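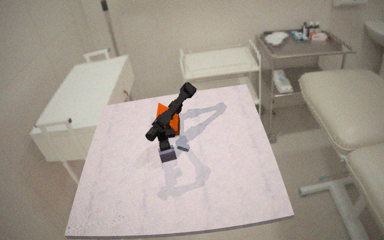

Ludmila Hubáček wanted to know whether the Lorkeo shoulder armour kit is worth the money for a first costume, or whether she should buy plain foam and draw her own patterns. She wrote under my glove review that every write-up she'd read was done by someone who already owned a heat gun and a rotary tool, and she owned neither.

I had the kit half built when her comment came in, so this review is written with her question in mind. I have made armour before, but for this one I only used what came in the box, plus a hair dryer, a craft knife and a cutting mat.

## What you get

The kit makes a matched pair of pauldrons in the layered fantasy style, the sort you see on dark knight characters in almost every long-running series. The foam comes pre-cut with the bevels already done. There are also straps, buckles, a small tube of contact cement, a sheet of thin foam for trim and a printed booklet. Paint and primer are sold separately.

The finished pair weighs 353 grams on my kitchen scale, before paint. I've worn heavier scarves.

## Building it

The bevels are the best part of the kit. Cutting a clean angle by hand is where most beginners ruin their foam, and every angled edge in my box was straight and matched its neighbour. The pieces are numbered on the back in pale ink. Copy the numbers onto masking tape before you start, since the cement dissolves the ink.

Step 3 in the booklet is wrong. It tells you to glue the top plate before shaping it, and once it's glued you can't get the curve to sit evenly. Shape all the plates first, glue after. Bořivoj Vávra pointed this out on the Prinov costume board last August and the booklet still hasn't been fixed.

A hair dryer on its highest setting did soften the foam enough to curve it over my knee. It was slow, and I had to go over the largest plate twice. It won't seal the surface the way a heat gun does, so allow for extra coats of primer.

The supplied cement is good but there isn't enough of it. Mine ran out partway through the second shoulder. I finished with a tin of Bikex contact cement from the hardware store and couldn't tell the joins apart afterwards. Open a window for either one.

The trim took me longer than everything else put together. The thin foam stretches if you pull it, and a stretched strip lifts at the ends overnight. Lay it down without any tension and press it with the back of a spoon.

## Wearing it

I wore the pair through a full day at a convention hall with 2000 people in it, mostly standing, with some sitting on floors. The plates kept their shape. I got bumped a lot in the dealers' area and the only damage was a scuff in the paint.

The straps are the weak point. They run under the arm and meet at the back, and the buckle slips when you raise your hand above your head. If your character has a summoning pose, or you just like to point at the sky and declare things, you'll be tightening them all day. I've replaced mine with wider elastic and a snap, and the slipping has stopped.

One size is offered. I have narrow shoulders and had to add padding underneath. A friend with a broader build tried them on and they looked better on her than on me.

## Compared with the Hudec patterns

Hudec sells a paper pattern set for a similar design, and it costs a good deal less, even once you've bought the foam. The shapes are a bit more interesting and it comes in several sizes. You do all the cutting and all the bevels, though, and it assumes you know what a dart is. I'd buy the Hudec set for a second costume.

## Score

**Foam and cutting:** very good

**Booklet:** fair, ignore the order of steps

**Straps:** poor

**Value:** fair at full price, good on sale

Ludmila, I'd say get the kit if you can find it discounted, and buy a tin of cement at the same time. Practise curving on an offcut first. The kit leaves you two decent-sized scraps, and they're the same thickness as the plates.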